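Cuervo Handling Cell
Govomine — Equipment — Light handling

The Cuervo is a one-arm handling cell for workshops that make and pack fragile goods: turned wood, architectural models, lamps, small decorative pieces. It picks up an item, holds it, turns it if needed and sets it down where the next person can reach it. The cell is sold with a layout file, so a shop can try its own products in simulation before any floor space is given up.

What it does in a shop

Most of our customers use the cell between finishing and packing. Someone used to carry each piece across, check the underside, and carry it back if there was a flaw. With the cell in place the finisher stays at the bench and the packer stays at the packing table. The arm covers the stretch between them.

The job changes more than the headcount does. At Skenholm, where the first two cells went in, the packing crew kept all 6 of its members. Two of them now spend the morning setting up grips for new products and the rest of the day packing as before. Matilde Vieira, who runs the finishing room, asked for a pause button on her side of the bench as well as the packer's. It is now standard on every cell.

People do need time to get used to it. Plan for a few slow shifts at the start. The arm waits when a bench is full, and staff who are used to stacking work wherever there is room will find that annoying.

What is included

Arm, gripper and mounting stand
Two pause buttons, one for each side of the work area
Layout software with a license for one site
Operator course, held at your site or at our Tradadthorpe workshop
Printed grip cards for the products you send us ahead of delivery

Dimensions and ordering

Stand footprint: 457 mm square
Stand height: 573 mm
Order code, complete cell: CU-104
Extra grip cards and replacement finger pads are ordered separately.

Trying your own pieces first

Send us a 3D file of the product, or the product itself. We load it into the layout software and test where the gripper should meet it. Tall, narrow shapes take the most work, and we go through several grip points with you before a card is printed. The room around the table can be anything from the software's library. Your own floor plan can be added later.

Simulated grip test, wooden tower model, gripper at the point of the spire:

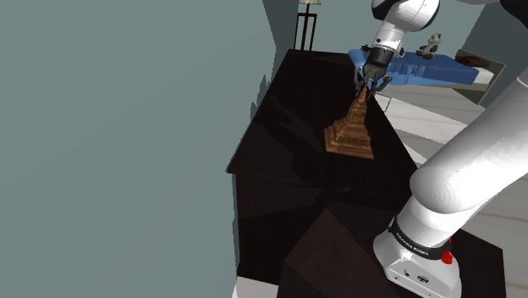

After the test

You receive the layout file and a short written note on each grip. Show both to the people who will work beside the cell. They often know things about a product that the file leaves out — which edge chips, which side is still tacky after lunch. Changes at this stage are part of the price. Once the cell is installed, a new grip card takes one to two working days, and trained operators can make their own.

To book a test, write to the Govomine equipment desk with the product file and a rough sketch of your benches.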